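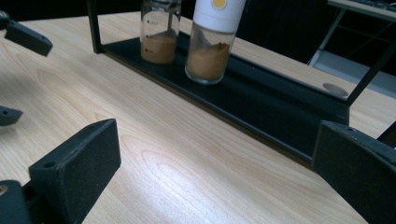

Evaluation of the Nundley Hand-Held Gripper Kit for Recording Kitchen Tasks

Student project report
Author: Shiyu Hou
Course: Applied Robotics, Mirncombe College
Submitted: Tuesday, June 16, 2026

1. Background

Our laboratory wants to teach a robot arm to do small jobs in a kitchen, such as taking a spice jar from a rack and putting it back. To teach the arm we need many recordings of a person doing the same job. Until now our group recorded with a remote control arm, and this was slow and tiring. In November the laboratory bought the Nundley kit, and my project was to find out if it is good enough to replace the old method.

The kit is a gripper that a person holds in the hand. A camera is fixed on it and looks toward the fingers, so the recording shows the work from the same side as the robot will see it later. The price was 1,075 dollars with one set of finger pads and the Cidholm software license for one year.

2. Questions

I tried to answer the following questions:
- How long does a new user need before the recordings are usable?
- Which objects are difficult for the fingers?
- Does the software lose the position of the gripper, and when?

3. Method

The main task was done on a wooden table with a black metal rack. Glass jars with powder stood on the tray of the rack. The user had to take one jar, move it to the free part of the table, open the fingers, and then return the jar to the rack. I chose glass on purpose. It is smooth and clear, and earlier students in our group had trouble with it.

I recorded 102 attempts with 14 users. Most of them were students of my year who had never held the device before. Each user got the printed instructions from the box and five minutes of free practice. I did not help them during this time, except for one user who mounted the pads in the wrong direction.

4. Results

Most users understood the handling quickly. The trigger is light and the fingers follow it without a delay that I could feel. After the practice time nearly everybody could lift a jar without touching the one beside it, but they were slow. Users with small hands said that the grip is too thick, and after some attempts they began to hold the device with both hands. This is not a good solution, as the recording then has small jumps.

The finger pads were better than I expected. A jar slipped only a few times, mostly when the user took it too near to the top. The raised lip of the tray was a bigger problem. The users often forgot it and did not lift the jar high enough when they put it back.

The software was the weak part. When light reflected strongly from the table, the position was sometimes lost for a short moment, and Cidholm marks this part of the recording in red. I moved the lamp to the side and it happened less often, but I did not measure this properly. Export is also slow. My largest session had 2,780 images and I could not use the computer for other work until it was finished.

5. Comparison with the Yin gripper

The department also has an older Yin gripper, which I borrowed for two afternoons. It is lighter and more comfortable, but its fingers are hard plastic and the glass turned in them. For boxes and cloth I would take the Yin. For jars and bottles the Nundley is clearly safer.

6. Recommendation

I recommend that the laboratory keeps the kit and orders a second set of pads. The instructions should be extended with a page about light, and I have written a draft of this page - it is in Appendix B. Before the next recording period someone should also test the task with full jars, which are heavier than the ones I used.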